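Prakora folding screen: review
Iraís Tapia

I bought the Prakora to close off a sorting table at the end of a shared room. The table is covered in dark teal short-pile carpet, and the screen goes round the back and both sides. 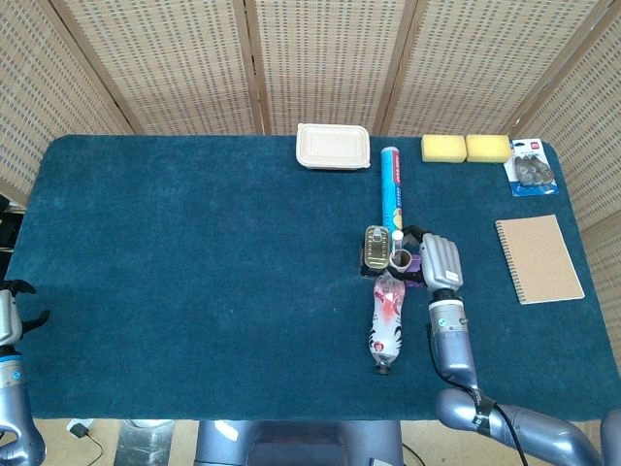

Delivery was in a single flat carton, with the hinges already fitted. Setting up took 15 minutes, most of it spent adjusting the angles. The screen has to be bent at every joint to stand safely, so allow for a footprint deeper than the folded thickness suggests. On my floor the outer sections are turned inwards, and at that angle it will take a knock from an elbow without rocking.

The woven panels are beige with rows of small grey openings, divided by thin wooden strips. The weave blocks a direct view but lets some light through. It does very little for sound. Dust collects in the openings and a cloth only pushes it further in; a soft brush on the vacuum cleaner does the job.

As a backdrop it is plain enough. Pale items are the weak point: an off-white food container at the back of the table is harder to pick out at a glance than yellow sponges or a blue tube. Sorting a mixed lot of tins, notebooks and small bottles, I now put the lighter things towards the front, against the carpet.

The Runelora, which I used before, cost 63 and had printed fabric panels that sagged by February. The Prakora was 99. The Shehata is heavier and has wider feet, but its hinges open one way only, which ruled it out for a three-sided layout.

Faults: one hinge screw needed tightening on arrival, and the instruction sheet covers a different number of panels.

Rating: 4 out of 5. Would buy again at the same price.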